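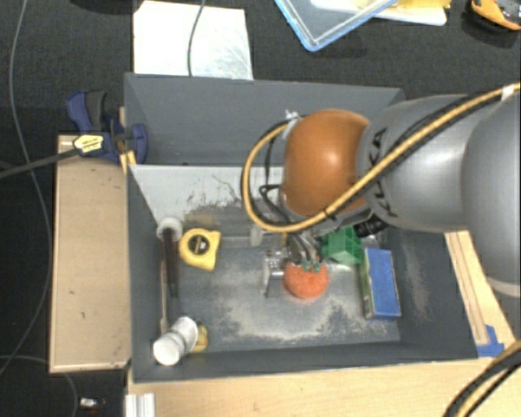 By four in the afternoon she had stopped calling it the MacRitchie and started calling it "dear," as in, "Come on, dear, it's only a ball." It was the third gripper of the week and easily the politest. The first, the Wernia, had closed on everything as if it were owed money. The second was a suction cup that her brother-in-law at Flustus swore by, and it had sulked over anything round.

The rule was 15 tries per object, same bin, same arm, and no fiddling with the bin in between, however much you wanted to nudge things into the middle. She had written the rule herself back in June and taped it to the wall, and she broke it about once a day, always for the tape measure. She had a soft spot for the tape measure. It reminded her of the one her father kept in the truck, which he would hand her when she was small and bored so that she could measure the dog.

"You're at 597," said the student from the next bench, who kept the tally for her when his own work was going badly, and it was going badly most days that month.

"Is that all three together?"

"All three. The form from Bernham wants 775."

She did the subtraction in her head and then did it again, hoping. The Bernham people were paying for the comparison and they were perfectly nice people, but they had never sat through a whole afternoon of it, and they liked a big number at the top of a page.

The green fingertips came down over the round orange-red object. She found she was holding her breath, which was silly after so many tries, and she noticed the student was holding his too. She wondered if you could ever be fair to a thing you had begun to root for. With the Wernia she had caught herself almost pleased when it dropped the bottle, and had gone home that night and worried about it through dinner, and in the morning she came in early and gave it the whole set again, all 21 objects, with the coffee going cold beside her. It did a little better. She wrote that down in her neatest hand, feeling she owed it that much.

"What do you want me to put for this one?" the student asked, with his pencil ready.

"Nothing yet," she said. "Let it get there."

The fingers began to close.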